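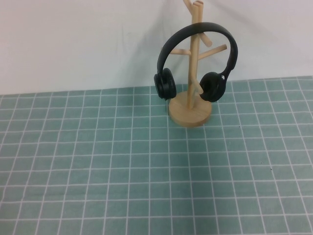

Ticket: Far-end audio stops while muted in conference calls

Opened: Jan 26, 2021
Reported by: Sanne Prins, Van Dijk, planning office
Assigned to: Jelle Baert, second line
Status: Closed
Priority: Normal, raised to High, returned to Normal
Product: Bavurari desktop client, Drasard gateway
Site: Lituvitz

Original report (Sanne Prins)

When I am in a long call and listening only, the sound goes away. The call does not end. The timer keeps running and I can see the names of the other people. If I unmute and talk, they hear me, and then I hear them again. If I mute again it goes away after a while. Short calls with a customer are fine. Internal calls are fine as far as I can tell.

I have restarted the computer and reinstalled Bavurari. I also tried the laptop speakers and it was the same. It started after the last update but I am not sure it was the same day.

First line notes (Siebe Van Leeuwen)

Checked the usual things by remote session. Output device in the client is set to the headphones and matches the system default. Volume mixer shows Bavurari at full and not muted. The setting that lets the system lower other sounds during calls was on. Turned it off. Test call to the echo service is good in both directions.

Played a local audio file during a failed call. The file is heard normally through the same output while the call stays silent. The level meter for incoming sound in the client is flat at the same time.

Asked the user to try another computer in the same office, own account. Same fault. Asked a second user (Jozef De Bruijn) to join the same conference from his own desk and stay muted. Same fault for him, though not at the same second.

Headphones, sound driver and user profile ruled out. Passing to second line as a network or client problem.

Second line, entry 1 (Jelle Baert)

Reproduced from the spare machine at Lituvitz with a test conference hosted outside. Muted directly after joining. Audio lost after 30 seconds, repeatable. When I stay unmuted the call holds for as long as I care to leave it.

Same machine on a phone hotspot, muted: no loss. So the path through the site gateway is involved.

Internal calls do not cross the gateway, which fits what the user says.

Second line, entry 2 (Jelle Baert)

Packet capture on the client and on both sides of the Drasard. Summary:

Client side, unmuted: RTP in both directions, steady. No loss worth noting.
Client side, muted: outgoing RTP stops as soon as mute is pressed. Incoming RTP goes on, then stops 30 seconds later.
Gateway inside: same as the client side.
Gateway outside: incoming RTP does not stop. The conference server keeps sending for the whole call. The gateway receives the packets and does not forward them.

On unmute the client sends again, the gateway makes a new mapping, and the conference server follows the new source port after a moment. This explains the short gap the users describe before the sound returns.

Signaling runs over TLS on its own connection and is not affected, so the timer and the list of names stay correct.

Second line, entry 3 (Jelle Baert)

Gateway log shows the UDP session for the media port closed with reason "idle". The idle timer for UDP is 30 seconds. I expected incoming packets to reset the timer. They do not. On this firmware only packets from the inside count as activity. There is a line on it in the admin guide under session handling.

This gateway has had the same timer since it was installed, so the timer alone does not explain a new fault. Asked Jozef Van den Broek (client packaging) what changed in the last Bavurari rollout.

Reply from packaging (Jozef Van den Broek)

Two changes in that release that touch media:

a) Silence suppression on mute is on by default. The old release sent quiet packets while muted. The new one sends nothing.
b) A media keepalive was added to go with it. It is off unless the policy file turns it on. Our policy file is older than the setting and has no line for it, so it is off everywhere.

I can turn (a) back off by policy, or turn (b) on. My preference is (b). The saving in upstream traffic is useful for the people on slow lines at home.

Second line, entry 4 (Jelle Baert)

Agree with turning on the keepalive. Tested by hand on the spare machine before any policy change.

Test A. Keepalive off, gateway timer 30 seconds, muted: audio lost, as before.
Test B. Keepalive off, gateway timer 80 seconds, muted: audio lost after 80 seconds. Confirms the timer is the direct cause.
Test C. Keepalive on, interval 4 seconds, gateway timer 30 seconds, muted: no loss through a full meeting.
Test D. Keepalive on, interval 4 seconds, gateway timer 80 seconds, muted: no loss. Pulled the network cable for a few seconds during the call and plugged it back in. Audio came back on its own with the mapping still in place.

Capture during test C shows small packets from the client on the media port at the set interval. Session entry on the gateway resets its timer on each one.

Recommended: keepalive on by policy, and raise the gateway timer to 80 seconds to leave some room for a laptop that goes quiet while changing access points.

User comment (Jozef De Bruijn)

Could this be moved up? I sit muted in supplier calls most of the morning and have to unmute and cough to get the sound back.

Priority changed to High (Siebe Van Leeuwen)

Workaround sent to both users: unmute briefly when the sound goes. Alternatively leave the client unmuted and mute at the operating system. With the system mute the client still sends packets and the mapping stays open. Noted that the client will not show the muted icon in that case, so take care.
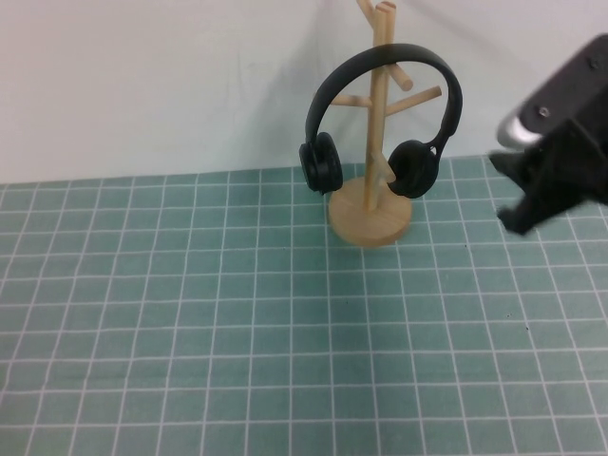 Over-ear headphones on the wooden stand

Change record

Change 1, client policy (Jozef Van den Broek)
Added to the policy file:

media.keepalive.enabled = true
media.keepalive.interval = 4
media.suppress_on_mute = true

The last line is the default, written out so that the next release does not change it on us. The policy is read at sign-in. Users who only lock the screen will not pick it up until they sign out of Bavurari and back in.

Change 2, gateway (Jelle Baert)
UDP idle timer raised from 30 to 80 seconds, media port range only. DNS and everything else left at the old value. Session table checked after the change, no visible growth. Running config saved to startup config. Copy placed in the site folder.

Rollback for change 1: remove the lines, users sign in again.
Rollback for change 2: restore the previous value. Open calls are not dropped by this, tested both ways.

Verification (Siebe Van Leeuwen)

Sanne Prins: signed out and in, policy version correct in the client's About window. Long call, muted, sound held.
Jozef De Bruijn: first attempt failed. Policy version was the old one. Client had been closed to the tray and not signed out. After a proper sign-out the call was good.

Spare machine left in a muted test conference over lunch. Still receiving audio afterward.

Follow-up question (Sanne Prins)

Works now, thank you. Is the volume setting Siebe changed still needed? My music does not get quieter any more when a call comes in.

Answer (Siebe Van Leeuwen)

No, it had nothing to do with the fault. Sound settings, Communications tab, choose "Reduce the volume of other sounds". I should have put it back at the time.

Notes for the knowledge base

Symptom: far-end audio lost while muted, call stays up, audio returns on unmute.
Check first: incoming level meter in the client. If it is flat, do not spend time on headsets or drivers.
Check second: same call on a hotspot.
Cause: no outgoing media during mute, gateway ages out the mapping on outbound idle only.
Fix: keepalive by policy.
Applies to: any site behind a Drasard gateway on the current firmware. Home users behind other routers may see the same with a different delay.

Open item, moved to its own ticket: hold music on transferred calls is sometimes one-way for 3 seconds at the start. Seen in the same captures. Does not depend on mute and was present with the old client release as well. Owner Jelle Baert. Firmware release due in July lists a fix for session handling on transfer, to be tested on the spare gateway first.

Closed by Jelle Baert with agreement of the reporter.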